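Clostero: notes on jackets, zips and snaps

README, version of September

Clostero is a collection of pictures and written labels about clothes that close at the front. It contains jackets, cardigans, hooded tops and a small number of children's coats. We started it because the clothes collections we knew before were made with flat garments, photographed from the front, all buttons closed. In a normal house a jacket lies on a chair or on a bed, half open, with one sleeve inside out. We wanted labels for clothes in this state.

The first version has 1000 pictures. Of these, 364 have a full set of labels for the fastenings, 200 have labels for the type of garment only, and the others are waiting. Kamlesh Dwivedi keeps the list of what is finished. Please ask him before you start to label a new group, so that two persons do not do the same work.

What is labelled

Garment: one word from the list in the file garments.txt. If two words are possible, we write the more general one.
Colour: the main colour of the outside, in everyday words. We do not use shop names such as "coral" or "mustard".
Zip: open, closed, partly open, or not visible enough.
Snaps: every snap button that can be recognised gets its own label, with the part of the garment where it sits (pocket flap, collar, cuff, front edge).
Lining: visible or not visible, and the colour if visible.
State: hanging, worn, flat, folded or bunched. 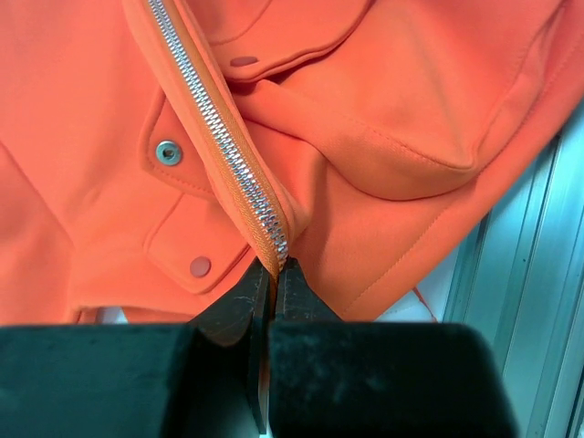
The snap label gave us more trouble than we expected. A metal snap shines and everybody finds it. A snap painted in the colour of the cloth is easy to miss, and in the first round of work many of them were missed. Odette Pruvost went again through all the bunched garments and corrected them, and after this we changed the rule: look first for the flaps, then for the snap on each flap. A flap with stitching at its edge very often has one. If the cloth is folded over the place where the snap should be, write "hidden" and do not guess.

We also had a long discussion about the collar. When a jacket lies in a heap, the collar flap can look very similar to a pocket flap. Our advice is to follow the zip to its upper end, if you can see it, and to decide from there. It does not help in every case.

Where the clothes come from

Most of the garments were lent by families in Skororcombe, and some were bought second-hand at Ferrand, the shop near the station. They are used clothes. You will find pilling, repaired pockets and missing zip pulls in the collection. The brand is not part of the labels and we ask you not to add it.

Sizes are recorded only for the children's coats. For adult clothes the size was often washed out or the tag was removed, so we gave up this field.

Rules for zips
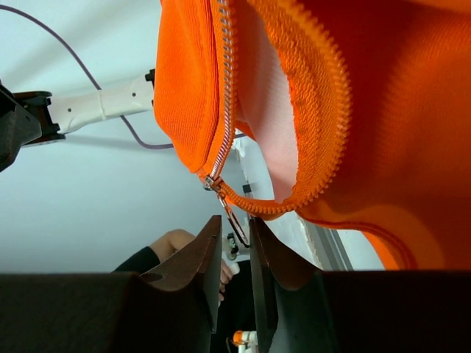
"Partly open" is the most used value in the zip field, and also the one with the most mistakes. Some labellers wrote "open" as soon as they saw the inside of the garment. The inside is not enough. What you must find is the slider, because it marks the point where the two sides separate. On the orange garment the silver slider sits near the lower end of the zip, with the pull tab hanging from it, and a pale pinkish-white lining shows in the gap, so the correct labels are "partly open" for the zip and "visible" for the lining. Write the lining as "light pink" or "white" according to what is stronger for you - both are accepted, and the checking script treats them as equal. If the slider is under a fold, the value is "not visible enough", even when you are quite sure in your mind.

The teeth have a separate field, with the values metal, plastic and unclear. It is possible to enter two values for one garment when different parts do not look the same. Please do not make them equal only for tidiness.

Knitted garments

Ribbed and knitted tops with a zip were difficult to put in a group. Is it a cardigan, a hooded top or a jacket? Without the hood or the hem in view we use "zip top", which was added to the list for this reason. Older label files can still say "jacket" for such pieces. The Foko script changes them if you run it with the option "knit", but it is slow with more than 400 files at once, so divide them into smaller folders.

Known problems

Orange, red and navy are too frequent. Toggles and hooks are almost absent. The cuff labels for the second-hand clothes were made before the rule about flaps, and they were not checked again.

Corrections can be sent to Odette, with the picture number and the field name in the subject line. She answers usually in the evening.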